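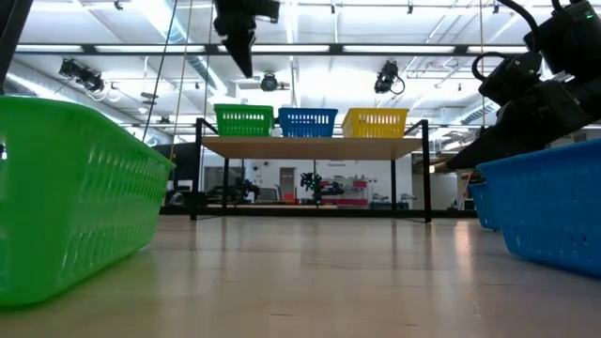
Green and blue baskets on the pale wooden floor, with a light wood table in the room beyond.

June 2025
By the Lellex press office

Lellex opens its sorting room in Vuneck

Lellex is very happy to announce that its new sorting room in Vuneck is now open to households, clubs and small charities who have more belongings than places to put them – and we suspect that covers a good many of our neighbours!

The idea is a simple one, and it came from years of helping people clear spare rooms, sheds and the cupboard under the stairs. At home there is seldom enough floor to spread everything out, and the job tends to be given up by teatime with half of it back where it started. In Vuneck you can bring your things along, put the baskets down wherever suits you, and take a whole morning or afternoon over it with a cup of tea close by.

The baskets are plastic, in cheerful colours, with rows of slots in the sides. Many of our early visitors have settled on green for what is going home and blue for what is being passed on, though you are welcome to work in any way you like. The table has a light wooden top on a black metal frame, and is there for folding, pairing up and the sort of slow deciding that old photographs and children's drawings always seem to need.

Sessions last three hours and cost £7, or £6 for anyone who came to our trial mornings last October. Those mornings were a great pleasure to run, and between them our visitors sorted over 1,000 items, a fair share of them odd gloves and tea towels.

Anything you decide to part with, provided it is clean and in good order, can be left with us for the Nowicki reuse shop, which will collect from the room every week. Illanex, our neighbour across the yard, has kindly agreed to let visitors unload by its side door, so nobody need carry heavy bags up from the road.

Places can be booked at the Lellex front desk or by telephone during opening hours. Please bring your own bags for the journey home, and do wear something comfortable.

ENDS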